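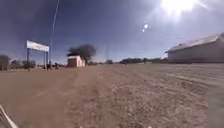
How Do You Teach a Robot to Drive Across a Yard?

June
By Rhona Crichton

Print this page | E-mail this page to a friend

Think back to when you were learning to ride a bike, or tie your shoes, or pour milk without getting it all over the table. Somebody probably talked you through it, and I'll bet the talking helped a little. But what helped a lot more was the moment a grown-up or a big sister put their hands over your hands and did it with you, so that you could feel what your fingers were supposed to be doing!

Robots can learn that way too. When a person moves a robot through a job, and the robot keeps a record of everything that happens, we call it a demonstration. That's a long word for "let me show you."

There are two ways to do it. The first is by hand. If the robot has an arm, you can take hold of the arm and gently push it where it needs to go - to a cup, say, and then up to a shelf - and the robot remembers how its joints bent along the way. The second is by remote control, and that's the way to go when your robot has a whole outdoor yard to cross and you can't very well carry it.

Our robot is called Plerach. Plerach's job this summer is to learn to travel over open dirt, keep out of trouble with the rocks, and head for the white sign near the little building with the big tree behind it. It sounds easy, I know. You could do it while eating a sandwich. But you have been practicing looking at the world since the day you were born, and Plerach is just getting started.

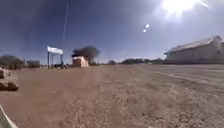 Trultent Yard - Vrabec Robot Learning Team, Young Readers' Pages

The person who does most of the showing is Leszek Stępień. He has a controller with 2 sticks on it, a lot like one you might use for a video game. One stick is for going faster and slower, and the other is for steering. When Leszek nudges the steering stick to the left, the robot turns left, and at that very same moment the robot saves what its camera saw and what the stick was doing.

Those two things have to be saved together, like a picture and its caption. A camera view with no steering next to it would be like a photo of somebody's dinner with no recipe. You would know what it looked like, but you still couldn't cook it.

One trip across the yard is one lesson. Leszek has driven 396 lessons so far, and he would like to get to 650 before school starts again. (He also says his thumbs would like a vacation, and I believe him.)

Now, you might be wondering why one good trip isn't enough. I wondered that too, so I asked! Leszek told me to imagine learning to catch a ball when every single throw was exactly the same. You'd get wonderfully good at that one throw, and then a cousin would come over and toss it a bit higher and it would bonk you on the nose. 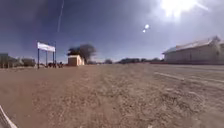 So he starts his lessons from lots of different spots. Some begin out on the gravelly ground and some begin near the rock pile. Some are at breakfast time, when shadows are long, and others are later on when the sun is high and so bright it makes white spots in the camera's view. The dirt can look dark and red in one lesson and pale and dusty in another, and the robot has to learn that it's all still ground, and still fine to roll on.

He even makes a few mistakes on purpose. He'll let the robot wander a little too close to the rocks, stop, and then steer it nicely back out again. That's a very useful thing to show somebody. If all you ever saw was perfect driving, you'd have no idea what to do the first time you drifted the wrong way.

After the driving comes the studying. A computer program named Drotier goes through all those saved lessons and hunts for patterns. When the rocks were on the left and getting close, what did Leszek do with the stick? When the sign was straight ahead, did he turn or keep going? Drotier makes a guess, checks it against what Leszek really did, and fixes itself a tiny bit. Then it does that again and again, many more times than you or I would have the patience for.
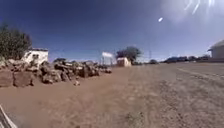
Then it's time for a turn without Leszek steering. He keeps the controller in his hands and one thumb over the stop button, much as a parent jogs along behind a wobbly bicycle. The first turn came after 300 lessons, and Plerach went along beautifully for a while and then slowed right down at a patch of gravel and sat there. So Leszek drove some extra lessons over gravel, and those went into the pile for Drotier to study.

You can try this at home with a friend, and you don't need a robot. Put a pillow on the floor to be your rock pile and a sheet of paper on the wall to be your sign. One of you is the driver and one of you is the robot. The driver stands behind and steers with a light tap on the left shoulder or the right shoulder, and the robot takes small steps and doesn't choose anything for itself. Do it from three or four starting places. Then move the pillow, and see whether your robot can get to the sign with no taps at all.

Trade places when you're done, and write down where your robot got mixed up. That's the spot to practice next.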